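**Stasturdale Housing Office** · thread, 1/9
Changes to the linen service in our short-stay residences take effect in June. Residents and visiting families are asked to read the posts below before their next stay.
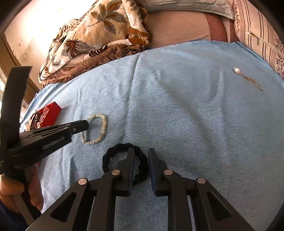 2/9
The linen service covers all 34 rooms at Derkach House and the family rooms on Gralura Street. Each bed is made up before arrival with one fitted sheet, one flat sheet and two pillowcases. Blankets are kept separately and are laundered on a different schedule. Light blue ribbed sheets of the kind shown remain in use, and a crease running down the cloth is not treated as a fault when a room is inspected. Stains, tears and missing items are.

3/9
Sheets will now be changed every seven days for stays longer than a week. The previous interval was 10 days. Guests do not need to request the change. Please leave used bedding on the bed and remove personal items by 9:30 a.m. on the day given on your room card.

4/9
The laundry contract has passed to Clavari, following a review led by Melaniia Hnatiuk of our Residences Team. The office received 885 responses to last winter's guest survey. Late delivery of clean linen was the most frequent complaint, and the new contract sets a delivery deadline of noon.

5/9
Guests with skin conditions or allergies may ask for bedding washed in unscented detergent. The request should be made when booking. Requests made on arrival will be met where stock allows. There is no charge, and no medical letter is required.

6/9
Personal bedding is welcome. It should be clearly labeled with the guest's name and room number. The office cannot return unlabeled items that have been sent to the laundry with residence linen. Electric blankets are not permitted in any building.

7/9
In reply to a question from Fares Darwish: yes, the weekly change applies to cribs and folding beds as well. Crib sheets are stored at the Derkach House front desk and may be exchanged at any time between 7 a.m. and 10 p.m.

8/9
In reply to Yevdokiia Karpenko: towels are not part of this change. They will continue to be replaced twice a week. Bath mats are replaced with the towels.

9/9
Retired linen in sound condition is offered to local shelters and animal rescue groups. Groups wishing to be added to the list should write to Bohdan Vasylenko at the Housing Office, stating the sizes needed and whether they are able to collect. Collection is from the rear entrance on Gralura Street. The next distribution will be announced on this account.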